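4.2 Latency on the Jiltix audio interface 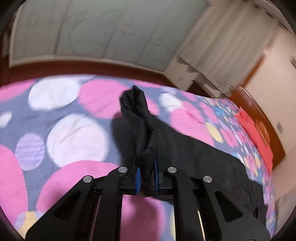 So I plugged the Jiltix into the older of our two laptops first, mostly to get the bad news over with. With the buffer set at 192 samples I heard clicks all through the quiet passages, and I ended up redoing the whole Trulville set at a bigger buffer. That cleared the clicks right up - but then the delay in my headphones was long enough to throw off my singing, so I switched to direct monitoring and left it there.

We recorded 346 short takes this way, each one a single clap into the left input. I threw out 86 of them where the gain knob had been bumped and the signal clipped (my fault, mostly). The rest line up nicely, as Figure 3 shows.

Figure 3. Round-trip delay per take, left input, direct monitoring off for the test claps.

The Villell driver gave steadier numbers than the generic one, and I'd use it again. I haven't tried the right input yet. Sakalauskas cables were used throughout, the short ones.

Last updated: Mon 18 December

We use cookies to remember your reading settings. Accept | Decline

Contact | Copyright Trulville Audio Lab | Back to top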